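# losix-watering

室内鉢植えの灌水記録をまとめたデータセット。管理:Roos Van Rooij、Vy Lương。
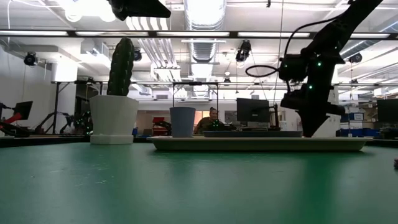
*図1:柱状サボテンの鉢(白い多面体の鉢)と、その右の細長いベージュのトレイ*

## 概要

灌水の日時、水量、用土の重量を鉢ごとに記録したCSV。対象は101鉢で、拠点はSkarklowとLengateの2か所。灌水間隔の推定と、休眠期の判定規則の検証に使う。病害虫の記録は含まない。

## ファイル構成

```
data/
 pots.csv 鉢の台帳
 events.csv 灌水イベント
 weights.csv 計量値
scripts/
 check.py 整合性検査
```

## 列の定義(events.csv)

| 列名 | 型 | 内容 |
|---|---|---|
| `pot_id` | 文字列 | `pots.csv` の主キー |
| `ts` | 日時 | 現地時刻、分単位 |
| `volume_ml` | 整数 | 与えた水量 |
| `method` | 文字列 | `top` / `bottom` / `mist` |
| `site` | 文字列 | `SKA` / `LEN` |
| `note` | 文字列 | 自由記述、空欄可 |

`volume_ml` の最小刻みは50。底面給水では、吸水後に残った水を差し引いた値を記入する。`mist` は水量を測らないため常に空欄とする。0を入れると検査で弾かれる。

## 計量

灌水の直前と、排水が止まった後の2回量る。鉢と受け皿を含む総重量で、風袋は `pots.csv` の `tare_g` を参照。植え替えをした鉢には新しい `pot_id` を振り、旧IDは `replaced_by` で辿れるようにしてある。植物自体の成長による増分は補正していない。長期の比較では注意すること。

## 既知の問題

- 7月のLengateの記録は `ts` が1時間ずれている行がある。該当行は `note` に `tz?` と記入済み。修正は未定。
- 用土の区分は3種類(`mineral`、`mixed`、`peat`)しかなく、軽石の多い配合も `mixed` に入る。
- Skarklowの計量値には秤の交換前後で段差がある。交換日は `weights.csv` の `scale_id` の切り替わりで判別する。
- `note` の言語は統一されていない。オランダ語、ポルトガル語、英語が混在。

## 検査

```
python scripts/check.py data/
```

欠損キー、負の水量、重複した `ts` を報告する。警告のみの場合、終了コードは0。重複の判定は `pot_id` と `ts` の組で行う。

## 変更履歴

- 10月19日(土):`method` に `mist` を追加。Roel Bakkerの指摘により `tare_g` の誤記を3件修正。
- それ以前の履歴は `CHANGES.old` にある。

## 担当

- Skarklow:Hywel Yorath
- Lengate:Rosimeire Queiroz

台帳の訂正は各拠点の担当へ。列の追加は先にissueを立てること。

## ライセンス

CC BY 4.0。`note` 列を引用する場合は原文のまま載せ、翻訳は併記とする。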